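# Hand-held gripper drops jaw width readings partway through a session

**Mitali Ranasinghe**

I run table-top pick-and-place recordings with a pair of hand-held grippers. The left and right units are the same model, both with the firmware they shipped with. The task is fruit sorting: pick a piece up from the table, move it to a plate, release.

The right unit has developed a fault. For the first part of a session the jaw width trace is clean. After that it starts to freeze at the last good value, then jumps to the correct one. The video keeps running normally through the freeze, so the log shows the jaw open while the fingers are plainly closed on something. The left unit has never done it.

What I have checked so far:

- Battery above half in every failed session.
- Swapped the data cables between left and right. The fault stayed with the right unit.
- Storage card replaced with a new one. No change.
- Recalibrated open and closed positions before each session. Values are normal at the start.

The longest freeze I have measured was 700 ms. It happens more on large items than on small ones. Plums are nearly always fine. The mango is the worst, and the apple comes second.

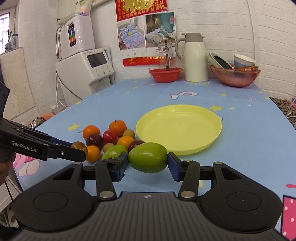 ## What I need to know

1. Is this a sensor problem or a logging problem?
2. Can the affected sessions be repaired, or do I have to throw them out? There are 27 of them.
3. Is it safe to keep using the unit in the meantime? These recordings are used to train an arm, and I don't want it learning to close on something that the log says it hasn't touched.

---

**Nuwan Pramanik**

Sounds like the battery. Mine did strange things when the battery got old. Try a full charge and turn it off and on again.

> **Mitali Ranasinghe:** Battery is in the list above. I did repeat it on a full charge, same result.

> **Nuwan Pramanik:** OK. Then maybe firmware.

---

**Anikó Veres**

Almost certainly the sensor side, and most likely the connector between the width encoder and the main board. A logging fault would normally stall the video or the motion data too, and you say only the width freezes.

The size dependence is the useful clue. A large item stops the jaw at a wide opening, and people squeeze harder on it because it is heavy. That puts side load on the linkage. If the connector is slightly out of its seat, or a wire is pinched near a pivot, the load opens the contact. The firmware holds the last value when a read fails, which gives you the flat section followed by a jump.

To confirm it:

1. Start a recording with nothing in the jaws.
2. Open and close slowly ten times. Note whether the trace is smooth.
3. Hold the jaw half closed on a rigid block and push one finger sideways, gently, in both directions.
4. Compare against the left unit doing the same thing.

If step 3 produces freezes and step 2 doesn't, stop there and send the unit in. I had the same symptom on a Livo gripper and the cause was a pinched wire. I would not open the housing while it is under warranty.

On repair: gaps under 32 ms can be interpolated without much harm. A 700 ms gap cannot. The whole grasp may fall inside it.

---

**Wendy Kershaw**

Agree with Anikó on the cause. Adding something on question 3, which she didn't get to.

The unit itself is no hazard to the person holding it. The trouble is downstream. We trained a small policy at Prarkness on a set with the same defect before we caught it. The arm would reach the item, close late, and keep closing after contact. It crushed two pears, and then stalled the gripper motor on a ceramic bowl. The force limit in the controller was set too high at the time, so nothing tripped.

My suggestions:

- Quarantine all 27 sessions now, in a separate folder with write access off.
- Run a flat-line check: flag any stretch where the width value is identical for more than 32 ms while the fingers are moving in the video. A jaw that is really at rest still shows a little sensor noise on our units. Check that this is true of yours before you rely on it.
- Cut the affected grasps and keep the clean ones, if your format allows it.
- Set a hard force limit on the arm that does not depend on the learned width.

> **Mitali Ranasinghe:** Step 3 gave four freezes on the right unit and none on the left. Step 2 was clean on both. It's going back. I'll run the flat-line check on the old sessions while it's away.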